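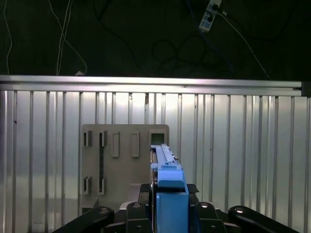
What's Inside a Computer? A Nosey Look Under the Lid
By Kimie Sakai, for the Illow young readers' pages
15/12/2018

When I was nine I took my dad's radio to bits with a butter knife. I never got it back together, and he still brings it up at every family dinner. So these days I do my poking about with the right tools, and today I want to show you round the inside of a desktop computer. You know, the big boxy sort that sits under a desk and hums.

First, a rule. Please don't open up the family computer on your own! Ask a grown-up to help, and switch it off and unplug it before anybody touches a screw. And there's one part you must never open at all, even when it's unplugged. I'll get to that in a minute.

Ready? Let's lay the computer down and take the side off.

It looks like a tiny town in there. I always think of the big flat green board as the ground the town is built on. It's called the motherboard, and everything else either sits on it or is joined to it by a wire. If you look really closely at one you'll see thin lines running all over it. Those are the roads, made of copper, and electricity zooms along them.
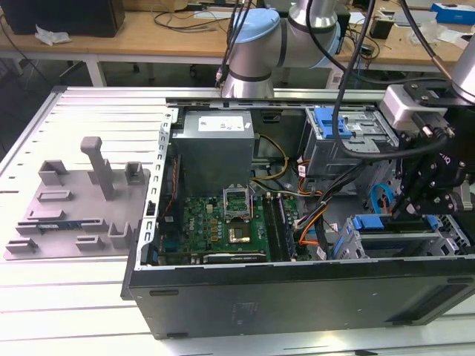

Now, the part in charge is the processor. Grown-ups sometimes call it the CPU, which is short for central processing unit (a bit of a mouthful). It's a flat little square, small enough to sit on a biscuit, and it does the sums. Playing a game? Sums. Drawing a picture of a horse? That's sums too, millions and millions of them, far quicker than you or I could ever manage. It sits in a special seat on the motherboard called a socket. Lots of sockets have a metal bracket that lifts up like the bar on a fairground ride. You put the processor in gently, bring the bar down, and it can't wobble.

All that work makes a processor hot, so when the computer is in use it has a lump of metal on top to carry the heat away, and usually a fan as well. That's the humming you can hear.

Next comes memory, and this is my favourite. A memory module is a long thin circuit board, a bit like a ruler, with chips along it. It slides into a narrow slot on the motherboard. My friend Alasdair Mowat explains it with a desk, and I can't think of a better way so I'm pinching his. Memory is the top of your desk -- it's where you put whatever you're busy with right now. The bigger the desk, the more things you can have out at once. When the computer is switched off, the desk gets swept clean.

So where does your homework go? Into the drive, which is more like a cupboard. Things you put in the cupboard stay there, even overnight, even over the whole of the summer holidays. Drives often live in a metal cage of their own inside the case.

Then there's the power supply, the grey metal box where the electricity comes in. This is the one you must NEVER open. It can hold on to a nasty shock after the plug has been pulled out, so we leave the lid on and admire it from outside. Wires come out of it to feed the other parts, and they come in different colours so that people can tell which is which. Yellow ones and black ones are very common.

A girl called Nikola Laskowska wrote to ask me why there are so many holes in the metal case. Good question, Nikola! They let air in and out, to help keep everything cool.

If you'd like to try something at home, get a shoebox and make your own pretend computer. Green card for the motherboard, a milk bottle top for the processor, wool for the wires. Kumiko Tanabe's class made 23 of them in December and one had a dinosaur living in the drive cage. Send me a drawing of yours!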